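What the Open Day Didn't Show

I went to the open day at Steder in October wanting to be impressed. The parking lot was full by ten in the morning, there was decent coffee, and the people in company shirts were polite even when the questions got stubborn. I still came away with the feeling I get from most of these events, which is that I had watched a very good answer to a question I hadn't asked.

The pitch was bin picking. A robot arm reaches into a metal bin of mixed junk, takes hold of one thing at a time and moves it somewhere else. A slide gave the numbers: 2,057 picks logged in the run-up to the event, in sessions of 400 or fewer. It did not say how many picks were tried. I asked, and was told the figure would be in a report later in the year.

What bothers me is how little was in the bin. A crushed can, a flat orange disc, a blocky piece of teal plastic, something pink. I understand starting small. But the county sorting line where I worked two summers never sent me a handful of things spread out on bare metal. It sent a heap, with a diaper in it.
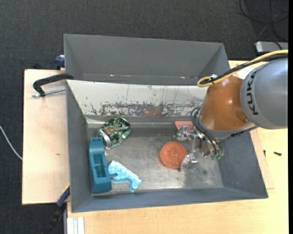
Graziella Fiore wrote to me after reading a draft of this and said I was being unfair. A crushed can is hard, she said, and so is anything flat, because two fingers have nothing to get under. She would take five awkward objects over a full bin of easy ones, and she thought a reporter who had never tried to program a grasp should say so in print. So I'm saying so. I have never programmed a grasp.

She may be right about the difficulty. My complaint is about the word "ready," which was on the banner over the door and came up in nearly every talk. Hard in a lab and ready for a plant are different claims, and the visitors I stood with were there to spend money on the second one. Hazem Soliman, who runs a transfer station with 36 people on the payroll, wanted to know what happens when the bin is wet. He got a brochure.

I'd go back. I would want to bring my own bin, though, and fill it myself in the parking lot.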